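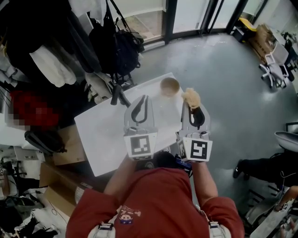
Rania Lamrani asked whether the soft material should be weighed before it goes to the table or after, as the two practices give different entries in the record and the February pages show both. It was agreed that weighing is to be done before. The earlier entries will stand as written, with a "W2" in the margin where the weight was taken afterward.

Workshop notebook, Stiltondale, March
Entry opened 9:40 a.m.

Purpose of the session: small portions of soft material at the white table, with the small round bowl. The beige fluffy stock was used throughout. The Goodwin stock remains in its wrapping until the beige is finished.

Opening weight of the beige stock was 83 grams. Closing weight is to be entered by Malcolm Parsons, who has the key to the scale cupboard.

Notes on the material. Portions pulled from the outside of the clump hold together well. Portions from the middle come away in strands, and the strands cling to sleeves. A portion pressed too firmly does not recover its shape and should be set aside. Three were set aside before the break and are in an envelope marked Bomus, the only clean envelope available.

Notes on the table. The surface was wiped at the start with a damp cloth and left to dry fully. Fibers stick to any moisture and the bowl then has to be cleaned again. Brenda Haslam prefers the bowl nearer the middle of the table. Elsie Mapplebeck prefers it closer to the edge, for reach. The middle position was used before the break and the edge position after it. No preference is recorded here – the matter should be settled by those who work at the table most often.

Notes on the room. Coats and bags are to go on the clothing rack. Cardboard boxes beside the table should be flattened if empty and labeled if not. The container with the yellow lid stays by the stacked boxes until the Celeck delivery has been checked against the sheet. Line 2,092 on that sheet remains open and has been queried with the supplier.

The shelf with the white cables and loose papers requires attention. Papers older than two months may be filed. Cables should be coiled and tied before anything is moved.

Loose fibers on the floor were swept up at 11:15 a.m. The pale scuffs on the concrete do not come off with the usual cleaner, and Ryan Bloxham will ask whether a stronger one is permitted indoors.

Outstanding: closing weight; line 2,092; a second bowl of the same size.

Last updated: March, 4:20 p.m.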